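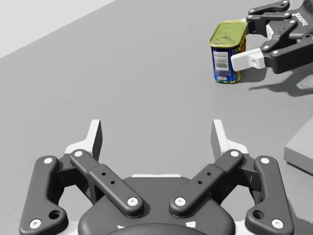
One hand holds the can while the other stays open, as seen by the simulated robot's left hand.

Nizar Issa has spent most of the winter watching a robot that doesn't exist pick up lunch meat. He says this without much embarrassment. The robot lives in a simulator called Awad, it has two arms, and by January it had made 3,658 attempts at whatever Issa and his colleague Aurelio Tlapale put on its table.

"People ask to see the lab," Issa says. "I turn my monitor toward them."

The two work at Sutari on a method they call Oltent. A two-armed policy normally learns from all its camera views at once, all the time. Oltent takes views away during training, at random, so that one arm may have to get through part of a task on what the other arm's wrist camera sees. Tlapale compares it to cooking with a roommate who keeps turning off the light. He has had such a roommate.

The result is easy to state and took them a while to believe. Of those 3,658 attempts, 2,711 succeeded. The same policy trained the ordinary way got 30 percent fewer successes on the same starting positions.

"I assumed a bug," Tlapale says. "I spent a week looking for the bug. I found two, and fixing them made the number go up, which was irritating."
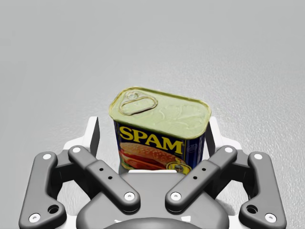

The can of SPAM between the open fingertip pads.

Why a can? Issa has a long answer about flat sides and rounded corners, and how much of the label a wrist camera loses as the fingers get close. Tlapale has a shorter one. "It was in the object library."

The close view is where the ordinary policy tended to fall apart, they say. Once the gripper's own links filled much of the picture, it would hesitate, back off and try again, sometimes until the clock ran out at 40 seconds. The Oltent policy had been deprived so often that it seemed to mind less. I ask if "mind" is a technical term.

"It is in our office," Issa says. "The reviewers made us take it out."

Larger things need both hands, and there the method gets less flattering. An object held at both ends punishes any disagreement between the arms, and a missing view can leave one side lifting slightly ahead of the other.

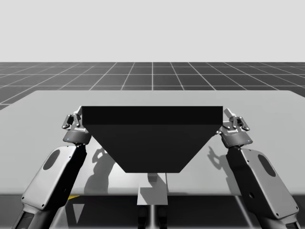
Both arms in Awad, clamping a dark, tapered object by its ends.

"That shape has cost me more sleep than the can," says Tlapale, who refers to it as the hopper. Most of the failures in the last batch were his hopper runs. He would like this known, he says, so that someone will send him an easier one.

The obvious question is what happens on real arms, with real friction and real lunch meat. A partner lab, Flokosmont, has agreed to try. Issa expects the success rate to drop and declines to guess how far. Tlapale guesses freely, then asks me to leave the figure out.

In the meantime they're changing how often the views disappear. Issa wants it gradual. Tlapale wants to start in near darkness and work up. They've agreed to run both, and Tlapale's is first in the queue.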